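Workshop and Kitchen Tips: Comparing Hand-Held Grippers at the Sink

Fruit is a good first test for a pair of hand-held grippers. It rolls, it bruises, and most kitchens have several sizes of it. Roya Rostami and I spent a May afternoon on it, using a lime-green plate, a sink and a stretch of counter.

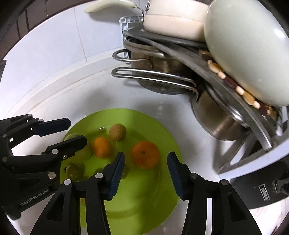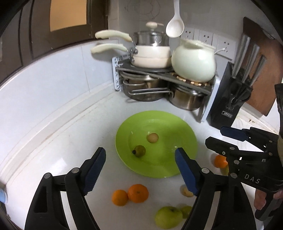 Choosing the fruit

Mix the sizes. A large tangerine gives the pads plenty to press on. Small round fruit shows up a poor approach angle much faster. Keep anything overripe out of the test.

Working in the sink

Put the plate down flat before you load it. A shallow layer of water is enough. Bring the fingers in from above with the jaws wide open, and keep the second tool back until the first has its grip. Two tools over one plate will get in each other's way.

Working on the counter

Clear a space wide enough to set fruit down beside the plate. Leave a gap between pieces if you are new to this. Once two pieces touch, you have to pick one without pushing the other.

Comparing pads

Ridged pads did better for us than the smooth ones Kianoush Zarei lent us from Larnusero. The smooth pads held dry fruit well enough but slid on wet peel. Give each type six tries per fruit and write down the drops as they happen. Change pads after every fourth round so tired hands don't skew the result.

Comparing cameras

Check the view with the jaws open and again with them closed. Look for glare off steel pots and glossy sink walls. If a pan is throwing light into the picture, move it or turn down the overhead lamp.

Cleaning up

Wipe the pads with a damp cloth and dry them before storage. Juice left in the ridges gets sticky overnight. Check the pivot screws for play and tighten by hand only. Keep the linkages out of the water.

Next on the list: the Hurketti controller, same fruit, same counter.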